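Grokwood Institute of Building Trades
Interior Finishing II - Course Handout, Unit 4
Wood Flooring: Movement, Layout and Acceptance

Purpose of this unit

This unit covers the behavior of solid and engineered wood floors after installation and the decisions that must be made before the first board is laid. Students are expected to have completed the Unit 3 reading on subfloors. Terms defined there are used here without further explanation.

4.1 Wood and moisture

Wood gains and loses moisture until it is in balance with the air around it. The moisture content at which this balance is reached is called the equilibrium moisture content. It depends mainly on relative humidity and, to a lesser degree, on temperature. A board that is delivered dry to a humid building will swell. A board that is delivered damp to a heated building will shrink, and gaps will open between the rows.

Movement is not equal in all directions. Along the length of the board it is small enough to be ignored in most rooms. Across the width it is considerable, and it is greater in flat-sawn boards than in quarter-sawn boards of the same species. For this reason the expansion space at the walls running parallel to the boards is the more critical one. Spaces at door frames, pipes and hearths must not be filled with rigid material.

Engineered boards have a wear layer bonded to a core of crossed layers or similar stable material. They move less than solid boards. They are not free from movement, and the manufacturer's limits on humidity still apply.

4.2 Conditioning on site

Flooring should not be brought into a building until wet work is complete and the heating or cooling system is running at its normal setting. Students should record readings for the subfloor and for the flooring on the same form, with the time of day. Readings taken on the morning of installation only are not accepted for coursework.

4.3 Layout and end joints

The direction of the boards is normally set by the longest wall, the main source of daylight, or the direction of the joists where boards are nailed directly to them. Where these disagree, the structural requirement is followed first.
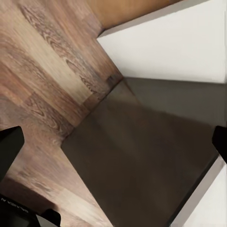 End joints are the points at which one board in a row meets the next. They are the weakest points in the surface and also the most noticeable when they fall into a pattern. Joints in neighboring rows should be staggered, and the installer should avoid both the "H" pattern, in which joints line up in every second row, and the "stair-step" pattern, in which each joint is offset by the same distance. Color affects how strongly joints are seen. Where planks vary from reddish brown to pale beige, as in the illustration, the butt joints appear as short lighter or darker breaks across the grain, and an even floor of a single tone would show them differently. Boards with strong figure, such as swirling or looping grain, should be set aside during racking and distributed by eye before fastening begins.

Racking means laying out several rows loose, in order, ahead of the work. Boards should be drawn from more than one carton at a time so that variation in color is spread through the room. Short pieces are kept for closets and row ends.

4.4 Acceptance of the finished floor

Inspection is made from a standing position under normal room lighting. Low-angle light from a window or a work lamp exaggerates slight differences in height and should not be used as the only basis for rejection. The inspector notes the following:

Gaps between rows, with the indoor humidity on the day
Cupping or crowning across the width of boards
Hollow sound or movement underfoot
Condition of the finish at edges and thresholds

Cupping is a condition in which the edges of a board stand higher than its center. It usually indicates that the underside holds more moisture than the face. Sanding a cupped floor before the moisture source has been corrected is a serious error - when the boards dry, their edges will drop and the floor will be crowned.

Coursework

Complete Worksheet 2 using the Tremblay house floor plan issued in class. Show board direction, starting line and expansion spaces. Worksheets are due at the start of the Thursday session in Room 131. Late work is handled under the department's general rules.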